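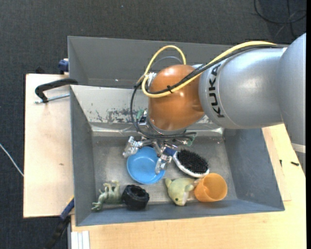 Drendbridge, Dec 11, 2019

Ticket 2159 — Front bin, contents of
Status: open, again
Raised by: stores desk
Category: Bins and benches (there was no category for hairbrushes)

Fault as reported
The grey metal bin at the front of the wooden bench is supposed to hold whatever is on the day's sheet. The sheet says six items. The bin has six items. They are not the same six items. In the bin at time of writing: blue bowl, hairbrush, orange cup, plush toy, green figurine, and a black thing like a tyre. The sheet asks for the first five and a soap dish.

Steps already taken
1. Checked the sheet was the right sheet. It was.
2. Checked it was not the November sheet with a new heading. It was not, although the November sheet also asks for a soap dish and I can't find any sign that it got one.
3. Searched the stores system for "soap dish". It returned 43 results, of which the first page was entirely dish racks.
4. Searched for "tyre". No results. Searched for "tire" in case the list came from the Plotiteck people. No results. Searched for "black". Gave up.
5. Switched the label printer off and on. Not related, but it needed doing.

Reply from stores system support
Thank you for contacting Zorport. Please confirm whether the item is missing, surplus or substituted, as these are handled by different queues.

Reply from stores desk
All three. The soap dish is missing, the tyre is surplus, and one appears to have been substituted for the other.

Reply from stores system support
We have closed this ticket as a duplicate.

Reopened by stores desk
Duplicate of what, please?

Reply from stores system support
Of ticket 2159.

Update, after lunch
Progress of a kind. The stock list on the Saarinen shelf has a line reading "ring, rubber, blk, lge" with a quantity of one and nothing on the shelf where it should be. I am prepared to believe this is our tyre. I am not prepared to swear that it's rubber, and "large" seems generous for something that shares a bin with a hairbrush, but whoever wrote the list had a lot of shelf to get through.

The same list gives the soap dish as location 11. Our locations stop at 10. I have walked to the end of the shelving and looked at the wall for a bit.

While I was there
The back wall of the front bin has a patch of dark scuffing that is flaking, and the floor of it is well scratched. I don't know how long it's been like that and it isn't what this ticket is for, so please don't add it to this ticket. Last time we put two things on one ticket it was sent to a queue with about 2000 others in it and came back marked "furniture".

Workaround
Sheet amended in pencil. "Soap dish" crossed out, "black ring (tyre?)" written beside it. The count still comes to six, so the end-of-day form will accept it without complaint, this being the only thing the form looks at.

Outstanding
— Soap dish: whereabouts unknown. If you have it and are using it for soap, fair enough, but say so.
— Location 11: either build it or take it off the list.
— Bin back wall: separate ticket to follow, number to be assigned once the system stops offering me 2159.
— Category for hairbrushes: requested.

Next review when the January sheet arrives, which I'm told will ask for two soap dishes.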